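The owner of the Dunleavy repair shop in Undgate has been refinishing furniture for 10 years. She started with chairs and moved on to tables when a cafe closed and sold off its stock.

"People want to sand everything," she said. "Most of the time a good cleaning does it."

She puts on three thin coats of oil and leaves two days between them. Pale wood gets the same treatment. 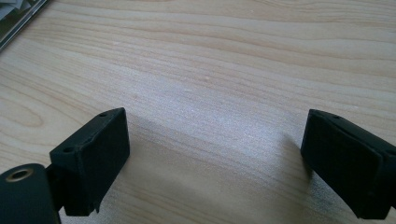

## On prices

A tabletop costs $241, pickup included. She hasn't raised that since moving over from Manda.

"I probably should," she said. "The oil went up in September."

The shop opens at noon.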